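About Urnamer

Hello, and thank you for wandering over to this page, which we suspect is the one people read with a cup of tea while they are deciding whether to ring us. We are Urnamer, a small workshop making tables and screens for rooms where people need a clear surface and a quiet background. We sell to schools, studios, workrooms, clinics, one or two bakeries, and a fair number of people who simply have a spare bedroom and would like to get something done in it.

How we began

We started with a table that wobbled. It belonged to the shared workroom in Pulum where we all rented a corner, and for years it had been propped up with folded card, then with a slice of cork, then with card again. One wet May we took it apart to see what was the matter with it, found that almost everything was, and made another one. The people in the next room asked for one too, and then a school did, and by the end of that summer we had given up pretending we were doing anything else for a living.

There were three of us then and there are five of us now. We have moved once, down the hill to Hemmin, where we have a proper loading door and a yard that floods a little at one end. The lorry drivers all know to park at the other.

What we make

The table came first and it is still most of what we do. It is a plain table with a plain top, and we make it in white far more often than in anything else. We did try to tempt people with a rather lovely dark green (we still have several tops in it, if you are interested, at a good price), but white is what they come back for. You can see a dropped pin on it, or a pencil mark, or a crumb, and it bounces a bit of light back up at whatever you are working on. It also shows every coffee ring, and we would be fibbing if we said otherwise, so there is a note about cleaning further down.

The screens came later, and were really our customers' idea. A school wrote to ask whether we could make something to stand behind the tables in their art room, to hide a wall of pipes and coat hooks that found its way into every photograph of the children's work. We made them a pair of large flat panels, and they were so pleased that we made some for ourselves. They are about as plain as a thing can be. Pale, flat, no pattern and no shine to speak of, and you can stand them side by side or turn one at an angle to close off the side of the table. A good many people now buy the table and the panels together, and that is how we would set up a room ourselves if you left us alone in it for an afternoon. A white table, pale panels behind it and another slanting in at the side make a calm sort of corner, and your eye goes straight to whatever is happening in the middle.

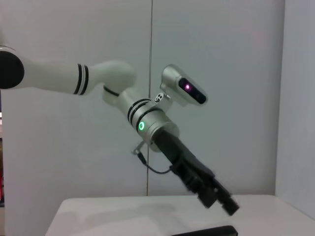

How we work

Slowly, on the whole, though we do try to be honest about dates. Each table is cut, finished and put together by the same pair of hands, and whoever made it writes the number in pencil on the underside of the top. If you ever need a new leg or a spare foot, tell us that number and we can look it up in the book. We finished number 323 last week — it went out to a potter who had waited very patiently through a muddle with the feet that was entirely our fault.

Our legs and fittings come from Skurnico, a family metal shop two streets away, who put up with our drawings and our habit of changing them. We walk the orders back on a trolley when the weather allows. The tops we do ourselves, including the edges, and we spend longer on the edges than makes any business sense. You lean on the edge of a table all day long, after all, and a sharp one will have found your wrists by dinner time.

We check every table for wobble on the workshop floor, and then again on the uneven bit by the loading door, as most floors are more like the second than the first.

Looking after your table and screens

Wipe the top with a damp cloth and a drop of washing-up liquid, then dry it. Please don't use anything gritty. For a coffee ring that has been there all weekend, lay a warm wet cloth over it for a few minutes before you start rubbing.

The screens want dusting now and again with something soft and dry. Fingerprints gather along the sides where people take hold of them to move them, and a barely damp cloth will shift most of those. Store them standing up if you can. Ours lived lying flat under a stack of packing for one winter and were never quite the same.

Visiting us

You are very welcome to come to the workshop and lean on things. We keep one table made up in each size, with a set of panels beside it, and we would much prefer that you tried them than guessed from a drawing. Bring whatever you mean to use on it — a sewing machine, a tray of seedlings, a box of marking — and see how it sits. There is usually a kettle on, and the biscuits depend on whose turn it is.

Do ring before you set out, as we are sometimes all away on a delivery with the door locked. If you are ordering for a school or a larger workroom, ask about our small fund, which puts 400 pounds a year towards tables for places that can't quite stretch to them. The form is one side of paper and we read every one of them together over lunch.

Page last updated Jun 10, 2020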